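Plultetti Kütt meeting table review

We bought the Kütt in January to replace two old desks that had been pushed together in the middle of our office. They were different heights, and anything with wheels or a round bottom ended up in the gap. The new table has been in daily use since then, for meetings, lunches, parcels and people who want to work away from their own desk for an hour.

It comes in white, grey or black. Ours is the white one in the larger size, bought from Brivell for just under £2,000 with delivery. The smaller size is a fair bit cheaper but would have left half the team standing. We paid full price and have no connection with either company.

Delivery and assembly

The table came in three cartons. Brivell's drivers bring them inside the front door and no further, so if you are upstairs you need to pay extra or carry it yourselves. We carried it. The box with the top in it is awkward on a staircase with a turn, and we scraped the wall.

Putting it together took two of us most of a morning. The instructions are drawings only and step 5 shows the crossbar the wrong way round compared with the holes in our frame. We worked it out after a false start. The bolts are all the same length, which helps, and there were spares left over. You need your own spirit level. The feet screw in and out to deal with uneven floors, and ours needed a good few turns at the window end.

The top

It's a plain white surface with a rounded outline. I was worried it would glare under the ceiling lights and on bright mornings it does, a little, if you sit facing the windows. Most people have stopped mentioning it.

Curved edges make more difference than I expected. The office is open and the main walkway goes past the table, and with the old desks somebody caught a hip on a corner every week. You can also squeeze in an extra chair without anyone getting a table leg between their knees.

The downside is storage against a wall. You can't push it flush and you can't join a second one on later. If you think you'll need more length in a year, buy a straight table.

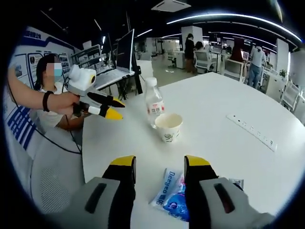 Cleaning and marks

White shows everything. Crumbs, pen, coffee rings and the grey smudges that come off laptop feet are all visible from across the room. Most of it wipes off with a damp cloth. Whiteboard pen needed a drop of washing-up liquid and some rubbing. Turmeric from somebody's lunch left a faint yellow patch that took days to fade, and I can still find it if I know where to look.

There are fine scratches by now where people slide mugs about. They only show when the light is low. Plultetti sells a cleaning cream for the top but I haven't tried it, as it costs more than I'd pay for any cleaning product.

How steady it is

Very steady in the middle, less so at the ends. If someone leans hard on one end while another person is writing at the other, the writer will notice. Tightening the frame bolts after the first month improved this a lot, and I would do it again every few months. The leaflet doesn't tell you to.

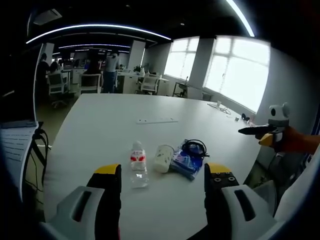 Height is fixed. It suits our office chairs, though the arms on the older ones don't go underneath, so those chairs stick out into the walkway when they are not being used. Measure yours before you order.

There is no cable tray and no socket in the top. You can buy a power unit that clamps underneath, and it works, but the clamp is stiff and the lead it comes with is too short to reach a wall unless the table is right beside it. We run an extension lead under a rubber floor cover instead.

Compared with the Kumo

The other table on our list was the Kumo, which we sat at in the showroom. It is cheaper and has a power socket built in. It also wobbled when I put my elbows on it, and the guarantee was 2 years against 5 for the Kütt. For a home office I'd probably take the Kumo. For a room where people are on and off it all day I'm happy with what we chose.

Good points: solid frame, rounded edges, spare bolts, long guarantee.

Bad points: price, shows marks, no cable tray, poor instructions, heavy to get up the stairs.

Score: 4 out of 5. I would buy it again, in grey.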